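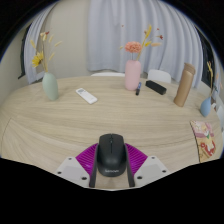
Clearing off the table, one Monday at a time

3 min read

I've been promising you a desk-and-table issue since January, and a few of you have been pretty patient about it (hi, Estela!). So let's talk about the small stuff that ends up on a table and never leaves.

My table does two jobs. It's where I write this newsletter and it's also where we eat, so everything on it has to either earn its spot or be easy to move in one trip. The mouse earns its spot. I use a plain black wireless Lenovo, and after years of wrestling with a cord that kept dragging through the butter I'm never going back. I wipe it down on Mondays with a barely damp cloth, then go around the scroll wheel with a dry cotton swab. Take the battery out first, or at least switch it off, unless you enjoy clicking on random things while you scrub. I once liked 26 photos of my cousin's boat that way.

The remote is harder. Ours is the white kind with a little gray display at one end, and it wanders. Constanza Benítez wrote in to say she stuck a strip of Velcro on the side of a bookcase and hangs hers there, and I love that idea, but I know myself. I'd put it back twice. For now it lives flat on the table next to the vase, and as long as it's always next to the vase I count that as a system.

Now, the vase! It's pale sage green with a narrow mouth, and I think a narrow mouth is the whole trick with dried stems. In a wide one they flop all over the place. I've got a yellow daisy sort of flower, one small dark red bloom and a bunch of those fluffy beige grass heads, part dried and part fake, and I don't care who knows it. For dust, I use a hair dryer on cool and low, held well back, outside if you can stand the neighbors watching. Damián Tapia swears by a light mist of hair spray to stop the grasses from shedding. I tried it on 2 stems and they do seem to drop less fluff, though they smell like a school dance.

Next time: chair cushions, and whether the ties are worth bothering with. If you've got a table habit you want to share, hit reply. I read everything, even if it takes me a while.

Pralluvdale Letter – September 2023 – Questions? Just reply to this email. All rights reserved. Back to top

We use cookies to remember your newsletter preferences. Accept | Manage settings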